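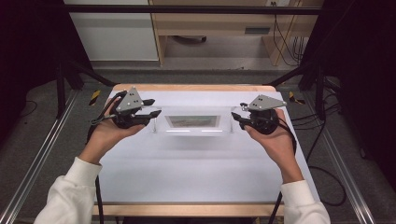

**UNIT 4 · HAND TOOLS AND GRIP**

Course notes, Liesl Ammann. Read before the Saturday workshop. Bring the worksheet from Unit 3, filled in.

## 4.1 What we mean by grip

A tool has a working end and a holding end. Units 1 to 3 dealt with the working end: edges, jaws, faces and points. This unit deals with the other one.

Two terms come up all the time in the reading. In a *power grip* the fingers wrap around the handle and press it into the palm, as with a hammer or a saw. In a *precision grip* the tool is held between the thumb and the fingertips, as with a pencil or a scriber. Most trades use both, often within the same minute. A cabinetmaker marks a line with one and cuts it with the other.

The wrist can be straight or bent in either case. The hand is strongest with the wrist close to straight. Bend it fully forward and try to make a fist, and you will feel the fingers lose their hold. Try it before class so we don't have to spend time on it.

## 4.2 Handle size

A handle that is too thin lets the fingertips dig into the palm. One that is too thick keeps the fingers from closing, and the thumb does more than its share. The right size depends on the hand, which is why old tool catalogs offered the same chisel with several handles.

Purcombe's chapter on handles lists 16 patterns for carving tools alone. You don't have to learn them. Know the difference between these:

- **Round:** turns easily in the hand, good for gouges that have to roll through a cut
- **Octagonal:** stays where you put it and won't roll off the bench
- **Oval:** tells you by feel which way the edge is facing, common on hammers and axes
- **Pistol:** brings the wrist closer to straight when pushing forward at waist height

The pistol handle is a good choice for one bench height and a poor one for another. Push down on a low surface with it and the wrist bends more than it would on a straight handle. Always ask where the work is before you judge the tool.

## 4.3 Weight and balance

Hold the tool loosely at its normal grip and see which end drops. A hammer should drop at the head. A paring knife should hardly drop at all.

Weight held away from the body counts for more than weight held close. A tool of 200 grams is nothing for a few strokes – held out at arm's length for a long job it becomes tiring. Resting the forearms helps, and so does raising the work.

Başaran argues that balance matters more than total weight for any tool used above the elbow. I think this is right for hammers and less clear for shears. Read both sections and make up your own mind.

## 4.4 Two-handed work

Many jobs give the hands separate tasks. One holds, the other cuts. In basket weaving, leatherwork and fine wiring, both hands may work at the same level of skill, and tools for left and right should then be judged as a pair. Check that neither handle gets in the way of the other when they come close together.

## Reading

- Purcombe, chapter 9
- Başaran, the sections on balance and on shears

## For Saturday

1. Choose one hand tool you use at home. Draw it in side view and mark the balance point.
2. Name the grip you use and say whether the wrist is straight.
3. Write half a page on one change to the handle. Keep the working end as it is.

Drawings in pencil, on plain paper, name on the back.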